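Imprimir
Enviar por correo electrónico

LISTA DE VERIFICACIÓN DE MESAS DE TRABAJO CON OBJETOS MIXTOS
Sala 205 — Centro Wolirell — Revisión de marzo

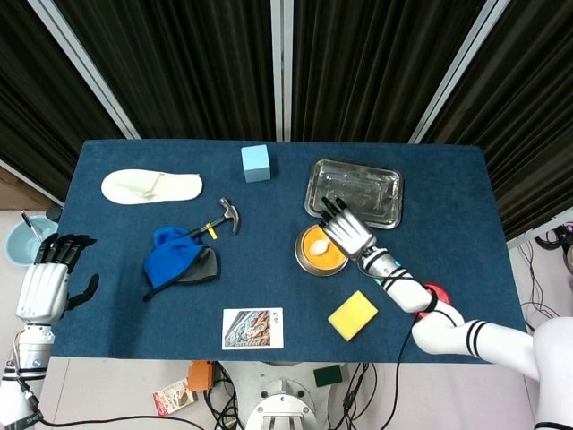
1. Superficie y entorno

1.1 Paño de fieltro azul marino extendido sobre el tablero. CONFORME.
1.2 Fijación del paño en los cantos. PENDIENTE. Se solicitará comprobación manual antes de la próxima sesión.
1.3 Cortinas negras plisadas y postes metálicos al fondo. CONFORME CON COMENTARIO. Compruébese el apriete de las bases de los postes. El certificado ignífugo de las cortinas deberá archivarse en la carpeta 374.

2. Herramientas

2.1 Martillo de uña. NO CONFORME. El extremo inferior del mango queda oculto bajo un gorro de punto azul. Las herramientas de percusión deben colocarse con el mango a la vista en toda su longitud y separadas de las prendas.
2.2 Pinza amarilla sujeta al mango. OBSERVACIÓN. Retírese antes de devolver el martillo al armario de herramientas.

3. Recipientes y contenido

3.1 Cuenco metálico redondo con contenido de color naranja. NO CONFORME. Falta ficha de contenido en el expediente de la mesa. La persona responsable indicará por escrito de qué sustancia se trata y si es apta para el contacto con la piel.
3.2 Cuchara de plástico blanca apoyada sobre el contenido. OBSERVACIÓN. Utilícese el soporte para cubiertos de la sala.
3.3 Bandeja rectangular de acero inoxidable con bordes elevados. CONFORME en cuanto a colocación. Revísense los bordes al tacto, con guante, por si hubiera rebabas.

4. Textiles y calzado

4.1 Gorro azul y prenda gris oscuro amontonados. OBSERVACIÓN. Dóblense por separado.
4.2 Zapatilla blanca de tipo hotel. NO CONFORME. No se admite calzado, ni siquiera sin estrenar, en una mesa donde haya recipientes abiertos.

5. Otros objetos

5.1 Cubo de espuma azul claro, próximo al borde posterior. CONFORME CON COMENTARIO. Desplácese hacia el interior de la mesa.
5.2 Tarjeta blanca impresa con motivo arquitectónico. CONFORME. Manténgase alejada del cuenco.

Resultado: 3 apartados no conformes. Plazo de corrección: 4 días laborables.

Comentarios de la inspectora, Hildegard Sauerland: el punto 3.1 tiene prioridad sobre los demás — hasta que se reciba la ficha, el cuenco no podrá trasladarse a otra sala.

Respuesta de Urmila Pant, responsable de la sala: recibido. La ficha se remitirá con el formulario Goken. Se solicita además una segunda bandeja para los textiles.

Imprimir | Enviar por correo electrónico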